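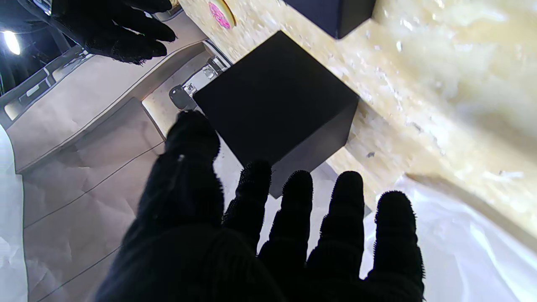 Lahlou Housing Association
December 12, 2022
Winter heating and damp: information for tenants. This thread sets out what we are doing this season, what we ask of you, and how to report a problem. 1/15

We manage 2,040 homes across the Tritar and Varkier estates. Since October our repairs desk has received more reports of condensation and mould than in the same period last year. We take every report seriously and will not treat mould as a matter of lifestyle. 2/15

If you see mould in your home, please report it, even if the patch is small or you have reported it before. You may do so by telephone, through your online account, or at either estate office. A written note handed in at the desk is also accepted. 3/15

When you make a report, please tell us which rooms are affected, whether anyone in the home has a breathing condition, and whether there is a baby or young child. Homes in these last two groups are visited first. 4/15

A surveyor will inspect the home and leave a written record of the visit. The record states the likely cause, the work to be done and the date by which it should be finished. If you were not given a copy, the estate office will print one. 5/15

At Varkier, 103 homes have been listed for new extractor fans in kitchens and bathrooms. Letters have gone out to all of them. If yours names a date you cannot keep, ring the number at the top of the letter and another will be offered. 6/15

The fans run at a low speed all day and rise to a higher speed when the air is moist. Please leave them switched on at the wall. The running cost is small, and the fan cannot do its work if it is turned off overnight. 7/15

At Tritar, work on the Burix House roof continues. The north side has been re-covered and the scaffold there will come down before the holiday closure. The south side will follow in the new year — we will write to the 53 households concerned once the contractor has confirmed the order of work. 8/15

Tenants of Burix House have asked whether ceilings stained by the earlier leak will be repainted. They will. Painting takes place after the plaster has been tested and found dry, and in several flats that has not yet happened. 9/15

On heating: we know that many households are keeping the boiler off for longer this winter on account of cost. If you are unable to top up your meter, please speak to our money advice team before the credit runs out. Appointments are free and private, and you may bring a friend or relative. 10/15

The team can check whether you are receiving all the benefits due to you, help you to set up a payment plan with your supplier, and apply on your behalf to our hardship fund. An application to the fund does not affect your tenancy, and you do not need to be in arrears to make one. 11/15

Some everyday steps do reduce moisture. Keep lids on pans when cooking, close the bathroom door after a shower, and leave a gap between large furniture and outside walls. These are offered as advice only. They do not replace a repair, and no repair will be refused on the grounds that they were not followed. 12/15

Please do not block air bricks or wall vents. If a vent is letting in an uncomfortable draught, tell us and we will look at fitting a different cover. We have had vents taped over at both estates — it is understandable in cold weather, but it tends to make damp worse. 13/15

Mohcine Benmoussa, Head of Property Services, will answer questions at the Tritar community room and again at Varkier in January. Dates will be posted on the noticeboards in each stairwell. Questions may be sent in beforehand, and an interpreter can be arranged if you let the office know which language you need. 14/15

The offices will close for the holiday period and the repairs line will remain open for emergencies throughout. Total loss of heating or hot water counts as an emergency, and our aim is to attend within 2 hours where a household includes someone elderly or unwell. If you are unhappy with how a report has been handled, you may ask for a complaint form at either office or have one posted to you. 15/15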